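Startseite / Magazin / Test / Küche und Saison

Prutar Schnitzset für Kürbisse im Test: Sägen gut, Schablonen mäßig

Prutar verkauft das Set seit der letzten Saison in unveränderter Form. Enthalten sind 3 Sägen mit unterschiedlicher Zahnung, ein Schaber, ein Stechrad und ein Heft mit Schablonen zu Gruselfilmen. Die Lizenzmotive stammen von Buvometti, vor allem aus der Reihe »Obeidat«, deren Graf und deren Fledermaus auch auf der Packung werben.

Die Sägeblätter sind 70 mm lang und im Griff verstiftet. Geprüft wurde an Hokkaido und an gewöhnlichem Schnitzkürbis. Beim Schnitzkürbis arbeitet die grobe Säge zügig und verläuft kaum. Beim Hokkaido biegt sich das Blatt unter Druck seitlich durch – enge Radien gelingen dort nur mit der feinen Säge und entsprechend langsam. Nach dem Test waren alle Blätter gerade, die feine Säge hatte allerdings einen Zahn verloren.
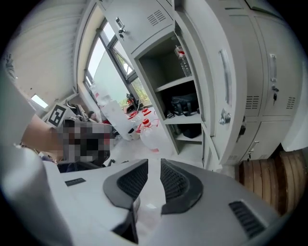
Heft 221 · Seite 70

Der Schaber ist das beste Teil im Set. Seine Kante ist einseitig angeschliffen und nimmt das Fruchtfleisch in breiten Bahnen ab. Wer die Wand für ein durchscheinendes Motiv gleichmäßig dünn haben will, kommt damit schneller ans Ziel als mit dem Löffel. Der Griff ist für große Hände zu kurz.

Schwächer fallen die Schablonen aus. Das Papier wellt sich auf feuchter Schale, und das Stechrad reißt es an den Ecken ein. Die Motive selbst sind sauber gezeichnet, aber falsch eingestuft: Der als leicht gekennzeichnete Graf hat im Kragen Stege, die beim Sägen brechen. Die Fledermaus trägt das Etikett »schwer« und war ohne Ausschuss zu schneiden. Buvometti bietet weitere Vorlagen zum Herunterladen an, laut Packung über 1000. Der Zugangscode steht auf der Innenseite des Deckels und wird beim Aufreißen leicht beschädigt.

Zum Vergleich lag das Set von Woltwood vor. Dessen Sägen sind steifer, Schablonen fehlen ganz, und der Schaber ist aus Kunststoff. Für harte Sorten ist Woltwood die bessere Wahl, für den üblichen Schnitzkürbis Prutar.

Verarbeitung: gut
Sägen: gut
Schaber: sehr gut
Schablonen: ausreichend
Gesamturteil: befriedigend bis gut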